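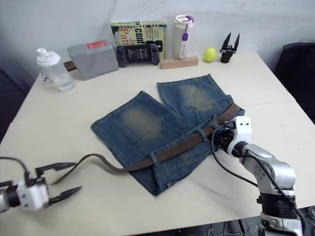 청바지 607번. 벨트 끝이 마지막 고리에서 빠져나온 상태.

5월, 오후 작업 메모

Naltbridge에서 넘어온 묶음 중에 제일 궁금했던 게 607번이다. 목록에는 "청바지, 벨트 포함" 한 줄이 전부라 별 기대를 안 했는데 막상 보니 허벅지 물 빠진 자리가 꽤 세다. 파란 바탕에 누런 모래색이 올라온 느낌. 처음엔 얼룩인가 싶어서 세탁 칸에 넣을 뻔했다가, 양쪽 다리에 다 있길래 워싱으로 적어 뒀다. 혹시 다른 의견 있으면 옆에 연필로 써 주세요. 나는 데님 워싱 쪽은 아직 자신이 없다.

오늘 할 일은 벨트랑 바지를 따로 등록할지, 한 벌로 둘지 정하는 거였다. 지난번 Tindmont 묶음 때 벨트를 전부 빼서 따로 보관했다가 나중에 어느 바지 것인지 못 찾아서 고생한 게 아직도 생생하다(그 상자 아직 선반 밑에 있음. 짝 찾으실 분 환영!). 그래서 이번에는 빼기 전에 어느 고리로 어떻게 지나가는지부터 적기로 했다. 벨트를 끼운 방향이 의외로 정보가 된다. 왼쪽으로 감는 사람 오른쪽으로 감는 사람이 다르고, 고리 하나를 건너뛰는 버릇도 있고.

벨트는 갈색 짜임인데 재질을 한 단어로 쓰기가 애매하다. 멀리서 보면 그냥 두툼한 직물 끈 같다. 격자무늬처럼 올록볼록하고. 그런데 버클 쪽으로 가면 주황빛 도는 가죽이 나오고, 그 가죽이 갈라져서 꼬아 놓은 끈을 감싸고 있다. 이 이음 부분이 오늘 제일 오래 들여다본 데다. 등록 양식의 재질 칸은 하나만 고르게 되어 있어서 "혼합"으로 체크하고 비고에 길게 썼다. 양식 고칠 때 재질을 2개까지 고를 수 있게 해 주면 좋겠다. 이건 전에도 말했는데 또 적는다.

벨트 뺄 때 내가 쓰는 순서도 이참에 남겨 둔다.

- 바지를 앞뒤로 평평하게 펴고 허리 부분 주름부터 눌러 준다
- 끝쪽을 먼저 다 빼고 버클 쪽은 마지막에
- 뻑뻑한 고리에서는 잡아당기지 말고 고리를 벌려서 밀어 낸다
- 짜임이 고리 스티치에 걸리면 멈추고 반대로 조금 되돌린다

마지막 줄은 진짜 중요하다. 꼬임 벨트는 한 가닥만 걸려도 그 가닥이 쑥 올라오는데, 그걸 다시 집어넣는 건 빼는 것보다 몇 배는 귀찮다. 그리고 버클을 잡고 당기는 것도 웬만하면 하지 말자. 이음 부분에 힘이 다 몰린다.
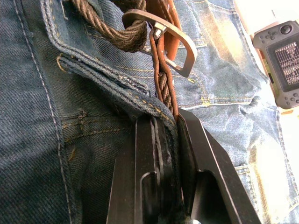

버클은 금속이고, 나는 보통 버클 달린 벨트를 바지와 같이 접어 두지 않는다. 오래 두면 데님에 눌린 자국이 남고 가끔 색도 밴다. 한 벌로 등록하더라도 보관할 때는 사이에 중성지를 한 장 끼우는 걸로. Clendari 중성지가 서랍에 50장 정도가 아니라 딱 50장 새로 들어왔으니 아끼지 말고 쓰세요. 포장 뜯으면서 내가 직접 셌다. 예전 종이는 모서리가 누렇게 떠서 완충용으로만 쓴다.

허리 근처에 작게 해진 자리가 하나 있다. 실이 조금 일어난 정도. 기워야 하나 잠깐 고민했는데 나는 그대로 두자는 쪽이다. 벨트가 지나가는 자리와 가까워서 거기 쓸린 건가 싶기도 하지만 그냥 내 짐작이고, 등록지에는 위치만 썼다. 지금 기우면 나중에 볼 게 없어진다. 대신 더 벌어지지 않게 그 부분으로는 접지 말 것.

스티치 색은 쓰다가 세 번 고쳤다. 황갈색, 금색, 주황색... 조명에 따라 다 맞는 말 같아서 결국 실 견본을 꺼냈다. Lâm 견본첩에서 제일 가까운 게 100번인데, 뒷주머니 쪽은 맞고 다른 솔기는 그보다 옅다. 게다가 옆으로 내려가는 긴 솔기 하나는 아예 회청색 계열이다. 그래서 "스티치: 금색"이라고 한 줄로 끝내면 안 되고 부위별로 나눠 적어야 한다. 귀찮지만 나중에 수선할 사람이 실 고를 때 이게 있으면 훨씬 편하다(그 사람이 나일 확률이 높음).
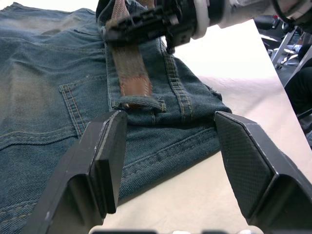

607번 뒷면. 뒷주머니 스티치는 두 줄, 벨트는 고리에 걸려 있음.

뒤판을 보면서 고리도 같이 확인했다. 데님 띠를 양 끝에서 박은 평범한 형태. 이쪽에서는 벨트 겉면의 짜임이랑 가장자리로 보이는 밝은 가죽색이 같이 보여서 비고에 쓴 설명을 한 번 더 손봤다. "직물"이라고 단정한 표현은 지우고 "짜임, 가죽 포함"으로. 정확한 섬유는 확대경으로 보고 나서 쓰자.

결론은 한 벌 등록. 번호도 하나로 가고 벨트에는 꼬리표만 따로 단다. 꼬리표 끈은 흰색 면 끈으로, 버클 핀에 걸지 말고 끝 쪽에 느슨하게.

남은 것:

- 벨트 길이랑 폭 재기 (줄자 어디 갔는지 아시는 분?)
- 안쪽 라벨 확인
- 해진 자리 크기 기록
- Naltbridge 쪽에 같은 묶음 목록 원본 있는지 물어보기

다음 사람은 바지 밑단부터 봐 주면 된다. 나는 허리만 보다가 시간이 다 갔다.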